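What my hands learned while teaching a robot to sew

March 29, 2020

I am at home now like most people, and I have time to write about the work I was doing at Barrientos since September. My mother asks me often what it is, and I always give her a bad answer. Let me try to give a better one.

Our group wants a robot to put stitches in a pad of wet tissue by itself. Before it can do this, somebody must show it. I am one of the persons who show. I sit at a console, I put my fingers in two handles, and the instruments on the other side of the room follow my hands. Everything is recorded: the pictures, the position of each joint, the opening of the jaws. Later, Catríona Keogh takes the recordings and trains the model with them. We call one recorded stitch a demonstration, from the needle going in to the tails being cut.

Before I came I was sewing a lot, real sewing, curtains and trousers. I thought this would help me. It helped for maybe one afternoon. With cloth, my fingers feel how much the thread is pulling. At the console I feel nothing, so I had to learn to read the pull with my eyes. If the edges of the cut come together and stay flat, it is good. If they begin to rise like a small lip, I am pulling too much.

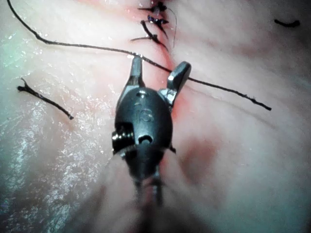

The first weeks

Reynaldo Macaraeg taught me. He was doing this kind of work in Binddale before, and he is patient, but he has strict rules. His first rule was that I may not hurry. His second rule was that I may not stop in the middle to think. I found these two rules very difficult together! He explained it like this: if I stop and think for five seconds, the recording has five seconds of a hand doing nothing, and the model can learn that doing nothing is part of the stitch. So I must think before I start, and then do the whole movement at one speed, even if the speed is slow.

For the first days I only passed a needle from one side to the other. The needle is curved, and you must turn the wrist so that it follows its own curve. When you push it straight, it tears. I know this sentence by heart because Reynaldo said it every morning.

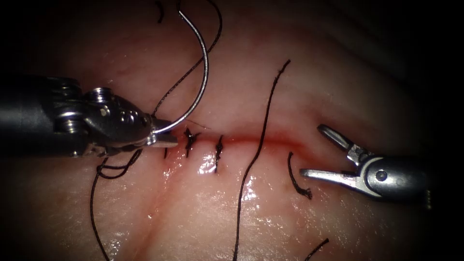 The knot is another story. To tie it, one instrument makes a loop of thread around the other, and then takes the short end and pulls it through. With fingers I do it without looking. With the jaws I lost the short end again and again, because black thread on a wet surface likes to lie down flat and stick there. I started to leave the short end a little longer than in the instructions. Catríona noticed it in the recordings and asked me why, and I was afraid I had done something wrong. She only wrote it in her notes and asked the other operators to try it too.

There was one argument in our group that I still think about. Should we keep the demonstrations with mistakes? At Disham, where Catríona studied, they threw them away. Reynaldo wanted to keep them, if the operator repaired the mistake in the same recording - for example, you drop the needle, you pick it up again, you continue. He says a robot that saw only perfect stitches has no idea what to do after a bad one. In the end we kept them in a separate folder with the name Pevomholm, after a town where his train once broke down. I have many recordings in that folder. 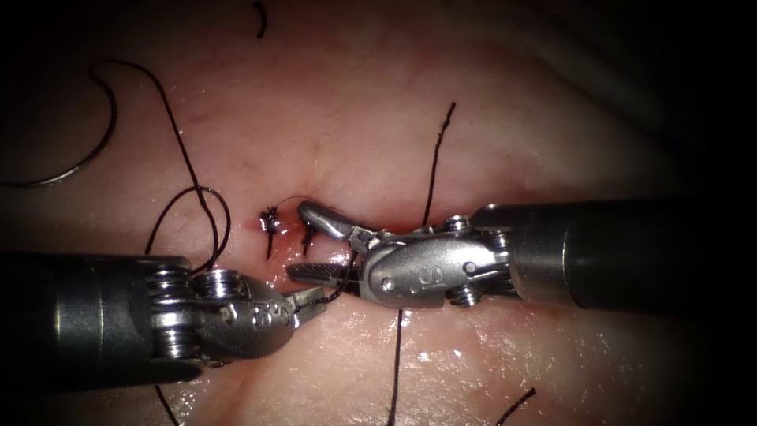

I was slow to understand that my habits go into the data also. I always begin from the same side. I close the jaws one time in the air before I take the thread, like a person who tests scissors. One day I was watching the trained model on a new pad, and it closed its jaws in the air one time, with nothing between them. Catríona was laughing, and I felt a bit ashamed and a bit proud. It was strange to see my own small gesture made by something else.

Now I try to drop this habit, but it is not easy. My hands do it before I can say no. Reynaldo wants that two operators always share a task, so the model does not copy the manners of only one person. I think he is right, although I will miss it a little.

The console is switched off until we may go back. At home I practice the wrist turn with a pencil while the rice is cooking. My mother has seen it and now she has more questions than before.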